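Home Projects Talks Data Contact
Search this site Enter keywords Go

Speaker notes: grasping fibrous material with a hand-held gripper (Witden)

Slide 4. State the problem first. Rigid objects give a clean contact signal. A bundle of loose fibers compresses, and jaw width alone does not say how much is held. Our first policy, trained on width only, closed too early in 13 of 21 trials.

Slide 5. Leave this one up while explaining the grip. The ribbed rubber inside the jaw holds the tuft at mid-length, with fibers free on both sides.

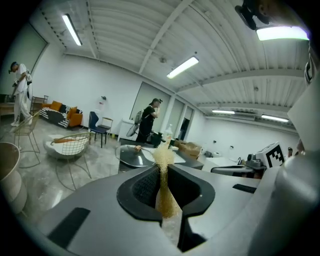
Last changed: 11 August 2019

Point out that the fibers stand up above the jaw and also hang into the gap below. The free ends move when the tool turns, so the label must follow the clamped section. Pause for questions on labeling.

Slide 6. Results. With the second policy, early closing fell to four trials in 21. Do not claim transfer to wet material; it was not tested. The Lodemstead set is reported separately.

Slide 7. Limits: one jaw shape, one fiber type. Skip if short of time.

Related talks
Valcárcel: jaw width as a weak signal
Skenley: marker placement indoors
Lodemstead set, release notes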